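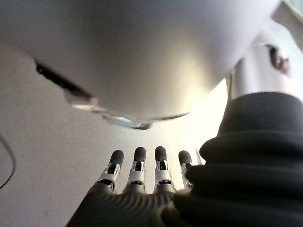 Figure 3. Wrist camera view of the Tomar hand, four fingers up, with the black bellows at right.

4.2 Keeping the hand running

This was my favorite part of the semester! Our cell has one arm and one Tomar hand, and by January we had put 620 grasp cycles on it. The Flonby manual asks for a check every 300 cycles, so we did two full ones and learned a lot more the second time.

We start with the power off and go finger by finger. The silver segments have open cutouts at the joints, and you can get a soft brush right in there to clear out lint (there is so much lint). Then we bend each finger by hand and feel for grit. The dark fingertip pads get wiped with a damp cloth, no solvent. The ribbed palm takes longer, and an old toothbrush run along the grooves works best.

The bellows needs patience. You have to spread every fold and look down into it with a flashlight, and we found a small nick on our second check. Prultent sells a patch kit, which held fine through the rest of our runs.

After that we power up, open the hand and run the homing routine. Our second finger kept homing 427 encoder counts off until we reseated its connector, and it came back to zero on the next try. What a great Thursday that was!

We also moved the camera cable away from the joint and tied it down with Favitz clips. The next check is due at 900 cycles.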